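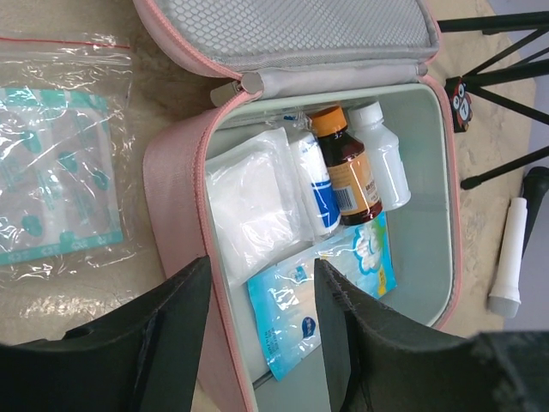 2 min read

Home Recipes Little Projects Travel About

June 25, 2025
by Houda Abou Zeid

So we leave for Pernari in August and I've already started packing, which my sister thinks is hilarious. In my defense, I only did the first aid bag! It's the pink one, because if it's pink I can find it in the bottom of a suitcase at two in the morning (ask me how I know).

Last summer in Darnport I had exactly one squashed bandaid with me when Oluwatosin sliced his heel on a shell, and we walked 14 blocks to find a drugstore that was open. Never again.

The big pack of gauze pads went in first, flat along the side, and after that it was pure Tetris. The bottles are standing up next to each other, the brown one with the orange cap and the plain white one. I put each cap through a good hard twist before they went in – I've had a leak before and the whole bag smelled like a dentist's office for a month.

The little packets are tucked in lower down where I can grab them fast. I'm saving the mesh pocket in the lid for flat things: the bandaids, tweezers, a card with our allergies and the phone number of the place we're staying. Oluwatosin wants to add a thermometer. I said fine, if he can find a spot for it, and he's been rearranging ever since.

I still need to get blister pads and something for bug bites. If you've been to Pernari in the summer, tell me how bad the mosquitoes are! I have 67 days' worth of worrying saved up and I'd like to spend it on the right things.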